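Setting up a soft-surface fruit sorting practice at home with two hand-held grippers

Posted by Chun-hung Wan, 16 Apr 2022

If you've read the earlier parts of this build you already have a pair of grippers that open and close without grinding, finger pads that are glued on straight, and probably a drawer full of leftover screws. Welcome back! This part is the one I enjoy most, where you finally get to pick things up. We'll lay out a small fruit and vegetable task on a bed, run it with both hands, and tidy up the recordings afterward so they're worth keeping.

What you'll need

Both finished grippers, with pads fitted
A thin plastic sheet, big enough to take the whole layout
Round fruit in two kinds (oranges plus something smaller and red or purple works very well)
A couple of plates and something leafy or long to put on them
A shallow tray with a rim
A small screwdriver, kept within reach

I used a table for my first tries and I have to say I don't miss it. Fruit on a hard top rolls the moment a finger brushes it, and you spend your evening on your hands and knees looking under the furniture. A mattress gives a little, so a slightly low approach doesn't jar your wrist or the finger joints. Spread the sheet across the middle of the bed and leave the wrinkles in. They hold the fruit nicely, and they give you a surface that changes a bit from one run to the next.

Put the plates toward the back, the tray off to the right where your hand lands without stretching, and the fruit between them, mixed up, with enough room around each piece for an open pair of fingers.

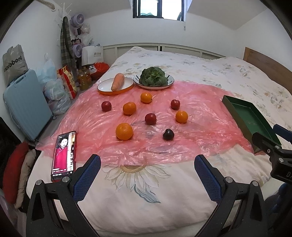

Before you reach for anything, check the finger screws. Mine came in the Zemodwood hardware pack, and they like to back out after a long session. Snug is plenty. I cracked one finger last July by leaning on the driver, and printing a new one took me most of a day (Pak-hei Au, who drew the original parts, was very kind about it).

Now open the fingers all the way and bring them down over the fruit with the pads on either side of its widest part. Go slowly for the first few. The ribbed pads want to meet the skin flat, and if you come in tilted, only one edge touches and the fruit spins out from under you. Squeeze until it stops turning, lift, wait a moment, and carry it over to the tray. Plums and small apples need a much lighter hand than oranges, so practice those separately until the difference feels natural.

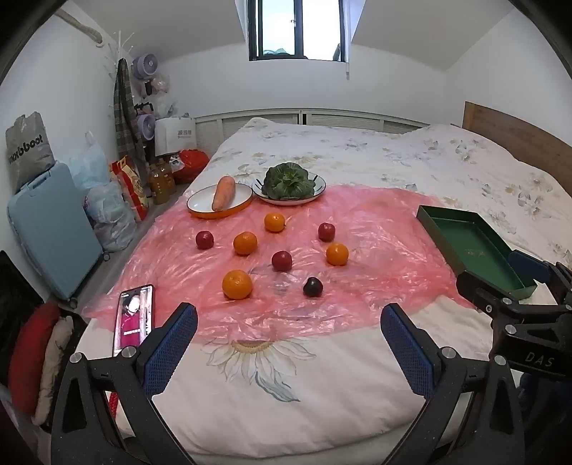

When one hand is comfortable, bring in the other. The trick is to give each hand its own side and let them take turns at first: left reaches while right holds still, then swap. Once that stops feeling like patting your head and rubbing your stomach, let them overlap. My best evening was 73 clean runs, and my first was 19, so please don't be discouraged.

Shuffle the fruit after each run, and swap a piece or two now and then. If every orange starts in the same spot, your recordings will all look alike and you won't learn much from them. 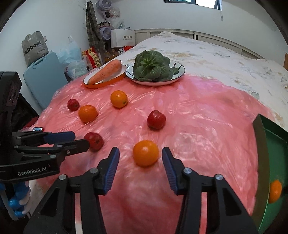
Troubleshooting

Fruit slips as you lift. Wipe the pads with a damp cloth and let them dry. Peel from oranges leaves an oily film that builds up faster than you'd think.

The sheet comes up with the fruit. You're closing too low. Raise your hand a touch, or tuck the edges of the sheet under something heavy.

Fingers close unevenly. Go back to part 2 and redo the linkage alignment. It's tedious, I know.

Recordings stop early. I keep mine in Wumik and split the session at 600 frames, which my old laptop can manage. Larger chunks made it choke.

Next part: sorting the runs and throwing out the bad ones.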